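Undurero Equipment Reuse Fund
Progress report, second period: desktop recovery and drive removal
Prepared for the fund office by Tymofii Holovko

Summary

The application promised 1000 desktop computers stripped, checked and passed on by the end of the grant. At the close of this period we have finished 254. I don't believe we will reach 1000, and I would prefer to say so in this report than in the final one. I also doubt that the number was ever a good measure of the work, for reasons given below.

Spending is on budget. That is less encouraging than it sounds, as most of the budget is bench time and bench time gets spent whether the towers move or not.

What was delivered

Birkus supplied the towers in two lots. The first was mostly one model from one office clearance and went quickly. The second was mixed, with several case designs and no list of what was in them. The application assumed that every tower would take the same time to open, empty and sort. That assumption came from the first lot, and it did not survive the second.

The slow part is drive removal. Opening a side panel is quick on almost any case. Getting the drive out depends on how the maker chose to hold it in. Some drives sit in a plastic caddy that releases with a latch, some in a bracket that has to be tilted before it will clear the chassis, and a few are screwed straight to the metal with at least one screw behind a cable. 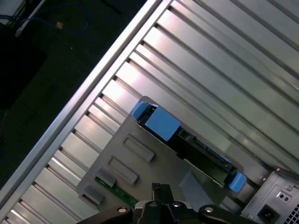
We had planned one bench position with the case lying on its side and everything done from above. It works well enough for the drive and badly for the power supply, where people end up leaning over the open case with their sleeves in the cabling. A second, lower position was added in March. I can't yet show that it saves any time. The people who use it say it is kinder to their backs, and I am willing to accept that as a result even if it doesn't fit in the table.

Floor space remains a problem. Network cables, power leads and brackets that come in with the towers tend to be put down beside the case being worked on, and they stay there. We bought bins for them out of the consumables line. Use of the bins has been patchy.

Drive handling

The fund asked us to account for every drive, and this is where I have the most doubts about our own figures. The method we proposed was to log the drive at the moment it leaves its bracket, by reading the label. In practice the label may be facing the wrong way, or the print may be too small to read comfortably under the bench lights, and the number gets written down later from a drive in a tray. Later is when mistakes happen.

We compared the written log with the trays once during the period. There were 29 entries that could not be matched to a drive on the first pass. All but 2 were copying errors and were put right the same afternoon. The last 2 are still open. I think they are towers that arrived with an empty bay and were logged out of habit, but I can't prove it and have left them marked as unresolved.
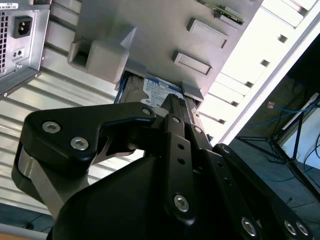

Drive partly inserted in its light gray bracket, label facing outward.

Antoniuk, who receive the drives from us for wiping, have offered to do the logging at their end. I would turn this down. It would make our numbers look cleaner and would tell the fund nothing about what happens between the case and the van, and that stretch is the one I worry about. A better fix is a dull one: a lamp at each bench, and a rule that the case isn't set aside until the entry has been made.

Caddies and brackets

The application described plastic caddies as "recovered for reuse." I would ask the fund to read that phrase with caution. A caddy is worth keeping only if it goes back into the same type of case with its latch intact. From the mixed lot we have a box of caddies and brackets with no matching towers. They have been counted as recovered in earlier figures. I have taken them out of this period's figures and suggest we do the same for the last one.

Leaving the caddy with its tower wherever possible seems to be the simplest answer. It also protects the wiring, which is easily caught when a drive and its caddy are pulled out together.
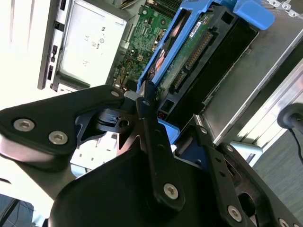

Cabling inside the bay has caused more rework than anything else. The written instructions, which I wrote, say to disconnect data and power before releasing the latch. They don't say what to do when the connectors can't be reached until the caddy has been moved. Bench staff have worked out their own ways of dealing with this and they don't all agree. The next version of the instructions will be written at the bench with the case open – something I should have done the first time.

Onward supply

Odura has agreed to take finished towers for resale to community groups. They have collected once. The agreement gives no minimum quantity, and until it does I would not count on it as an outlet. Storage will be full before the end of next period if collections stay at this rate.

Requests to the fund

We ask for a revised target, to be set after the next mixed lot has been through the benches. We ask to move the unspent transport money to bench lighting and shelving. We also ask that "drives accounted for" replace "units processed" as the main figure in the next report form.

The drive log for the period and the two unresolved entries are attached as a separate sheet.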